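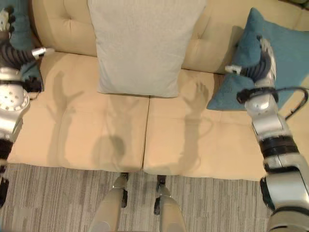
Wiroj Prasertsri fragt an, ob es genüge, die Kissen am Abend aufzuschütteln und wieder an die Lehne zu stellen, oder ob ein helles Polstersofa darüber hinaus regelmäßige Pflege brauche. Er habe den Eindruck, dass die Sitzflächen trotz täglichen Ordnens nach einigen Monaten müde wirkten.

Die Hauswirtschaftliche Beratung Derwood nimmt diese Anfrage zum Anlass, ihre Hinweise zur Pflege von Polstermöbeln und Zierkissen in überarbeiteter Fassung vorzulegen (Stand: 31.01.2025). Sie gelten für Bezüge aus Webstoff. Für Leder und Kunstleder ist das gesonderte Merkblatt heranzuziehen.

## Tägliches Ordnen

Zierkissen sind vor dem Aufschütteln vollständig vom Sofa zu nehmen. Man fasst sie an zwei gegenüberliegenden Ecken, drückt sie zusammen und lässt sie wieder aufgehen. Federfüllungen vertragen kräftiges Klopfen auf beide Seiten; Füllungen aus Schaumstoffflocken werden nur geknetet, Klumpen löst man von außen mit den Fingern.

Die Sitzflächen werden mit der flachen Hand von hinten nach vorn glatt gestrichen. Leichte Falten sind bei weich gepolsterten Modellen üblich und stellen keinen Mangel dar. Erst danach kommen die Kissen zurück an ihren Platz.

## Anordnung der Kissen

Für ein Sofa mit zwei Sitzen hat sich eine einfache Ordnung bewährt: ein größeres, neutral gefärbtes Kissen in der Mitte, je ein kräftiger gefärbtes an den beiden Enden. Die äußeren Kissen dürfen schräg lehnen. Das mittlere steht aufrecht und wird so weit nach hinten geschoben, dass es ohne Halt nicht nach vorn kippt.

Farbige Samt- oder Plüschkissen sollten in den ersten Wochen nicht über Nacht auf hellem Bezugsstoff liegen bleiben. Manche dunklen Färbungen geben anfangs Farbe ab. Zur Prüfung reibt man mit einem feuchten weißen Tuch über eine Naht auf der Rückseite — bleibt das Tuch weiß, bestehen keine Bedenken. 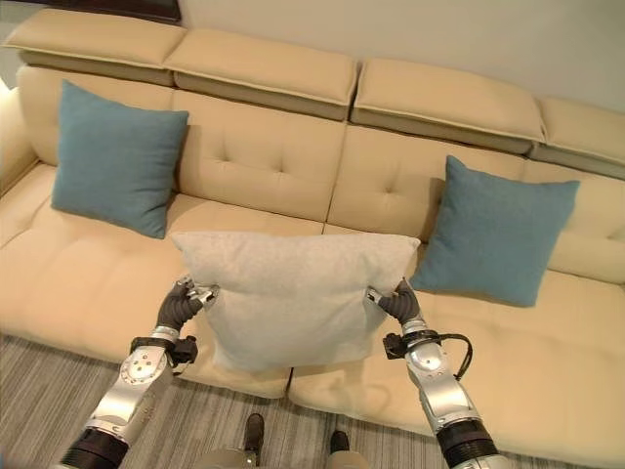

Samtige Bezüge bürstet man anschließend in Strichrichtung mit einer weichen Kleiderbürste. Druckstellen verschwinden meist von selbst, wenn das Kissen einige Stunden frei liegt. Bügeln ist bei Flor in jedem Fall zu unterlassen.

## Absaugen

Einmal in der Woche wird das Sofa mit der Polsterdüse auf niedriger Stufe abgesaugt. Als Reihenfolge wird empfohlen:

1. Kopfstützen und Oberkante der Lehne
2. Rückenpolster, einschließlich der Knopfheftungen
3. Armlehnen
4. Sitzflächen und Steppnähte
5. Spalten zwischen den Polstern, mit der Fugendüse

In den Vertiefungen der Knopfheftung sammelt sich Staub, den die breite Düse nicht erfasst. Geeignet ist ein trockener, weicher Pinsel, mit dem der Staub zur Düse hin ausgekehrt wird. An den Knöpfen darf nicht gezogen werden. Verstellbare Kopfstützen sind vor dem Saugen in die oberste Stellung zu bringen und auch von unten zu reinigen.

## Flecken

Flüssigkeiten werden sofort mit einem weißen, saugfähigen Tuch abgetupft, vom Rand zur Mitte. Für wasserverträgliche Bezüge genügt in der Regel eine Lösung aus 500 ml lauwarmem, destilliertem Wasser und wenigen Tropfen Feinwaschmittel. Sie wird mit dem Tuch aufgetragen, nie direkt auf das Polster gegossen. Nach dem Trocknen ist die Fläche abzusaugen.

Prasert Kamolrat weist in einer Zuschrift darauf hin, dass auf hellem Stoff häufig ein Wasserrand zurückbleibe, wenn nur der Fleck selbst befeuchtet werde. Dem ist zuzustimmen: Es sollte stets die gesamte Fläche bis zur nächsten Naht gleichmäßig feucht abgewischt werden. Heizlüfter und Haartrockner sind zum Trocknen ungeeignet.

## Sitzverhalten und Standort

Die Sitzplätze sollten im Wechsel genutzt werden. Lose Sitzkissen mit gleicher Vorder- und Rückseite können gewendet werden; fest verbundene Polster werden lediglich geklopft und glatt gestrichen. Zu Heizkörpern ist ein Abstand von etwa 80 cm einzuhalten. Direkte Sonne bleicht farbige Kissen ungleichmäßig aus — ein Platztausch von links nach rechts bei jeder Wochenreinigung gleicht dies weitgehend aus.

Das Merkblatt zu Leder und Kunstleder wird im November neu aufgelegt und ist bis dahin in der bisherigen Fassung bei der Beratungsstelle erhältlich.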